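How to Compare Two Grippers in Simulation Before You Buy One
Posted 31 Oct 2020

I love this part of robot work. You get to break things all afternoon and the only cost is electricity! If you have one arm and can't decide which gripper to put on it, a simulated kitchen is a great place to find out. I'll go through the way I do it, using the two hands I had models for: the Dorkari, a slim parallel gripper, and the Koubek, which has wider fingers and a softer pad.

What you need

A simulator that handles contact reasonably well, a model of your arm, and a model of each gripper with correct masses. Check those masses. The first Koubek file I loaded had the whole hand set to 1 kilogram, and the wrist felt wonderful until I fixed it. I run everything through a small controller package called Dudside, but any Cartesian controller with adjustable stiffness will do.

Step 1: Pin down everything except the gripper

Same arm, same base position, same start pose, same random seeds. Put the settings in one file and let the gripper name be the only line that changes. The tool center point will differ between hands, so measure it for each one (from the wrist flange to the middle of the closed fingertips) and store it with the gripper. Forget this and the longer hand will press into the counter on every single try.

Step 2: Choose a task with some clutter

A bare table flatters every gripper ever made. Kitchens are better, with cabinet doors to avoid and things standing right behind the spot you want to reach. I picked food on a cutting board. The board gives you a thin raised edge, the food has an uneven outline, and the wrist has to come in at a slant if there's anything tall nearby.

Step 3: Set the approach

Start with the hand well above the board, move down at an angle, and stop 12 millimeters over the surface. Close. Lift. I keep the closing speed low at first and raise it once the grasps look sane.

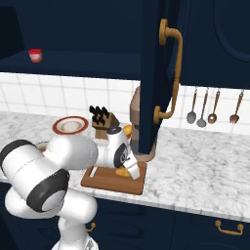

Watch a few runs at quarter speed before you launch a big batch. You'll catch the silly stuff right away: a forearm that swings too near a cabinet door, an elbow that flips halfway through, fingertips that sink into the board a little. That last one usually means your time step is too long. Cut it in half and try again.

Step 4: Run the batch

I do 1,000 tries per gripper, moving and turning the food a bit each time. Save the seed of every failure so you can replay it. On my machine a batch takes 68 minutes, which is a fine excuse for lunch.

Step 5: Sort the failures

Don't stop at the success rate. I sort failures into missed, slipped, and bumped something. The Dorkari missed more often, while the Koubek bumped the board because of those wide fingers. Turning its approach by 17 degrees got rid of most of that, and it was such a fun thing to find!

Step 6: Change the friction and do it again

Run both hands at a low and a high friction value. If your favorite only wins at one of them, hold off on ordering. I'm still working through this step with the Hondusura wrist camera added to the model, and the extra bulk has already changed which approach angles I can use.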